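4.2 Clearance check before a run

Applies to all Stutico bench arms on controller firmware 2 or later.

1. Press Hold and wait for the status code 647.
2. Jog the gripper to the approach height set in the job file. Keep the jog speed at 38 percent or lower.
3. Check that every cable has slack through the full wrist travel. 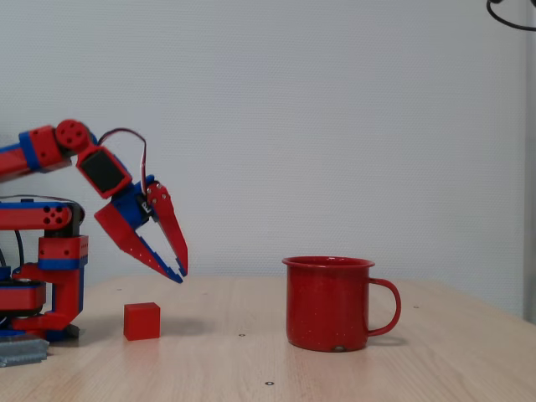 4. Keep hands outside the marked reach until the arm is back in Hold. This applies at all speeds – jog mode included.
5. Enter the result in the Clovska log with your initials.

CAUTION: Do not bypass the reach limit to shorten a cycle. Changes to the limit need written approval from Rui Baptista.

Note: If code 78 appears, repeat from step 1.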